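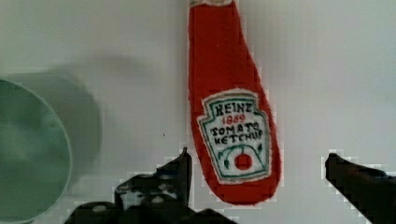 Arm Stations: Rules and Good Practice
Frequently asked questions

Last updated 7/17/20

These answers apply to every arm station at Comerari, including the two in the Mondal building. If something here disagrees with the sheet posted at a station, follow the sheet and tell Dilani Liyanage so one of them can be fixed.

Who may run an arm?

Anyone who has done the floor session and has been signed off by Issa Chidiac or Vasanthi Wanigasekara. Sign-off lasts until the following February, whatever month you got it. Visitors may watch from behind the yellow line. They may not hold the controls, even for a minute.

Can I work alone?

Yes, if you are only handling soft items at slow speed. For anything else a second signed-off person has to be in the room and able to reach the stop button.

What counts as a soft item?

Felt and plush play food, cloth, foam blocks, and anything else that gives when you squeeze it and has no hard core. A felt ketchup bottle is a soft item. A real one is not, full or empty. If a toy has a rattle, a battery pack or a plastic insert, treat it as hard.

How fast may the arm move?

Soft items: up to 185 mm per second. Hard items: up to 465 mm per second once the path has been run through slowly with nothing in the grip. New operators stay at the lower limit for their first eight sessions, no matter what they are picking up.

Do I have to press the stop button before reaching in?

Yes. Every time. Pausing the program does not count, and neither does letting go of the controls. Press stop, wait for the light to change, then reach in. The same goes for picking up something that has rolled or straightening the cloth.

Where should objects be placed?

Inside the taped area, and far enough apart that the open fingers can come down around one object without touching the next. Bowls and cups are the usual problem because they are wider at the rim than at the base. Measure from the rim.

The fingers don't have to be centered on the object before you close them. Both fingers do have to be clear of it on the way down. If one finger is much closer than the other, a soft toy will usually slide or twist before it is held, so correct the position first if the task sheet asks for the object to stay put.

What surface should I use?

Plain and light, with no pattern. Wipe it between sessions. Felt sheds, and fluff and specks show up in the wrist camera view.

Are brand names on toys a problem?

Not for internal work. Some of the play food has a real name lettered on it, such as HEINZ on the ketchup label, and you can use it at any station. Recordings that go outside Comerari need a check by Chathurika Khan first. Don't cover labels with tape. It leaves glue on the fabric and changes how the item grips.

How should I name objects in the log?

Use the name from the object list, in lowercase, with the material first: "felt ketchup bottle," "foam block." Do not write "red thing" or "bottle." The Herkix log will accept both, but then Pranab Thambiah has to go back through the recordings and fix them by hand.

What if an object gets damaged?

Take it out of use the same day and put it in the gray bin with a note. A loose seam is damage. So is a label that has started to lift. Worn fuzz is fine — leave it in.

How often are the fingers inspected?

At the start of each session, by the person running it. Look at the tips, the holes along the body and the screws. Wiggle each finger. If there is any play, don't use the arm, and hang the red tag on the base. Only Vasanthi or Issa can take a red tag off.

Do I report a near miss if nothing happened?

Yes. Fill in the short form at the station before you leave. Names are optional. We have had more than 185 forms since we started keeping them, and most took a minute or two to write.

Do these rules cover the Flirach carts?

No. The carts have their own page. Keep them outside the yellow line while an arm is powered.

Who do I ask about something not listed?

Dilani for the rules, Pranab for the log, Issa for the arms themselves.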